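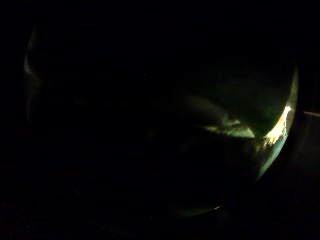 Figure 1. Curved rims of a large rounded object in near-darkness.

Does Dimming the Lights Help People Sleep?
Gil-soo Byun and Chae-won Ma

Millemham residents have been told for years that turning the lights down before bed makes you fall asleep faster. The Choo sleep guide, handed out in our dorm every May, says it will save you up to 60 minutes a night. We could not find where that number came from. The guide gives no source, and the office that prints it did not answer our emails.

We asked 80 students to keep a sleep diary. Half dimmed their rooms two hours before bed and half changed nothing. Everyone wrote down when they turned in and when they thought they fell asleep, and that second part is already a problem. People are bad at knowing when they fell asleep. We know this and used the diaries anyway, since the Nonier wristbands we wanted were too expensive.
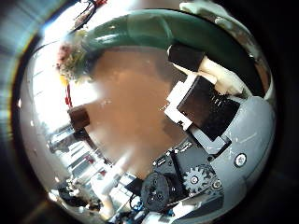 The dimming group did report falling asleep sooner, but they also knew what we were testing. Several had read the guide. One wrote "worked great" on a night when she also skipped her usual evening coffee. We left her in, and Chae-won still thinks we should not have.

Phones were the other trouble. A dark room with a bright screen in it is hard to call dim, and our form never asked about screens. The Okevus app claims to fix this with a warmer color setting. We did not test it and would not take its word for it.

Our data cannot back up the guide's claim. A second round would need a screen question and some way to time sleep without asking the sleeper.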